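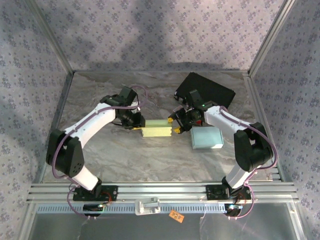
Skavach

Mayo, casi medianoche. Hoy tocaba seguir con el planificador de los dos brazos y lo he dejado peor de lo que estaba a mediodía, aunque creo que ya entiendo por qué.

El problema viene de la cola de trayectorias. Komus calcula el camino de cada brazo por separado y luego comprueba colisiones entre los dos. Con las pinzas lejos va bien. Cuando las dos trabajan sobre la misma pieza, en el centro de la mesa, descarta casi todo y vuelve a planificar. En el registro de la mañana salen 178 replanificaciones y 19 terminan en parada por tiempo agotado. 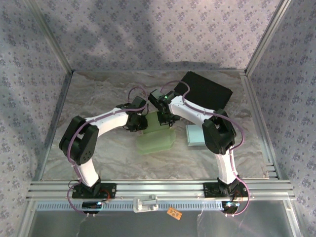 He bajado el margen entre muñecas a 28 milímetros y ahora rechaza bastante menos. No me gusta como arreglo. Si la calibración se desplaza un poco, ese margen no sirve de nada, y la última la hice con prisa. Mañana la repito antes de tocar otra cosa.

Después de comer me puse con la percepción. Dulten segmenta mal el verde claro cuando le da la luz de lleno: junta la cara iluminada con el fondo y la máscara sale mordida por un lado. 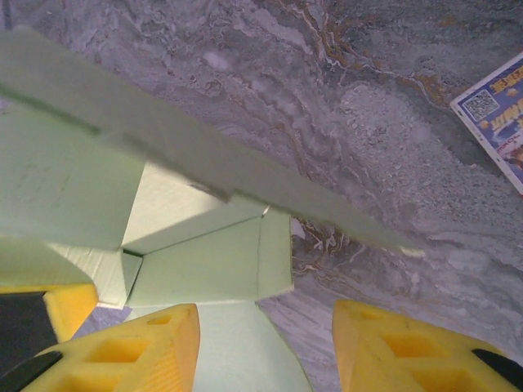

Probé a fijar la exposición de las cámaras de muñeca y a quitar el balance automático. Mejora la máscara, pero se pierde detalle en las sombras. Queda pendiente probarlo con 2 exposiciones alternas - habría que cambiar el nodo de captura, y ese código es viejo.

He subido los cambios a una rama aparte, sin mezclar. Falta escribir la prueba del margen y borrar los registros de ayer, que ocupan medio disco.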